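Calley Introduces the Erow Key Stand for Entryways, Desks and Shared Workrooms

White branching stand gives car keys, fobs and straps a regular place to hang 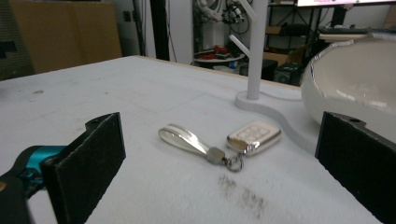

June 10, 2021 – Calley, a maker of small storage goods for the home and office, today announced the Erow, a tabletop stand for keys and other items that people carry in and out of the house each day. The stand goes on sale this month through the company's own store and through Wiegand, its retail partner for home goods.

The Erow has a tall, slender upright post with short branches set at an angle. A split ring or a loop strap slips over a branch and can be lifted off with one hand. The first production run is finished in white, and a second finish is planned for November.

Calley began work on the stand after a survey of its customers on how they store everyday items. Of the 1136 people who replied, many said that they leave their keys on the nearest flat surface when they come home, most often a kitchen counter or a hall table. Respondents also said that modern car keys, with their large fobs, do not fit well on the small wall hooks they already own.

"A car key used to be a thin piece of metal, and the hooks in most homes were made for that," said Lavanya Kurup, head of product at Calley. "The keys our customers described to us have a thick fob, a strap, a clasp and a ring, and often a second set of house keys as well. We spaced the branches so that a bulky set can hang without pushing against its neighbor."

The design was led by Norbert Hrnčiar, who joined Calley from the furniture trade. Early versions had branches that pointed straight out from the post. These were changed to an upward angle after testers reported that straps slid off when the stand was moved for cleaning. The base was also made heavier, so that a full set of keys hung on one side would not tip it.

Before release, the stand was tried in 26 homes and two shared workrooms. Participants kept it on a hall table, a desk or a workbench and filled out a short form at the end of each week. Rafia Awan, who managed the trial, said the workrooms gave the most detailed comments.

"In a shared room, keys get set down among tools and papers and are then hard to find," Awan said. "The people in those rooms asked for something they could see from across the table, and the height of the post was set with their requests in mind."

The Erow may also be used for bracelets, necklaces and lanyards. It is shipped flat in a cardboard box, and the post is fitted to the base by hand without tools. Calley advises wiping the stand with a soft, dry cloth and avoiding harsh cleaners.

Wiegand will show the stand in eight of its stores, beside the Usta line of trays and bowls.

Availability

The Erow is available for order now. Orders placed directly with Calley are expected to ship in about 8 business days.

Media contact

Benedita Paiva, Press Office, Calley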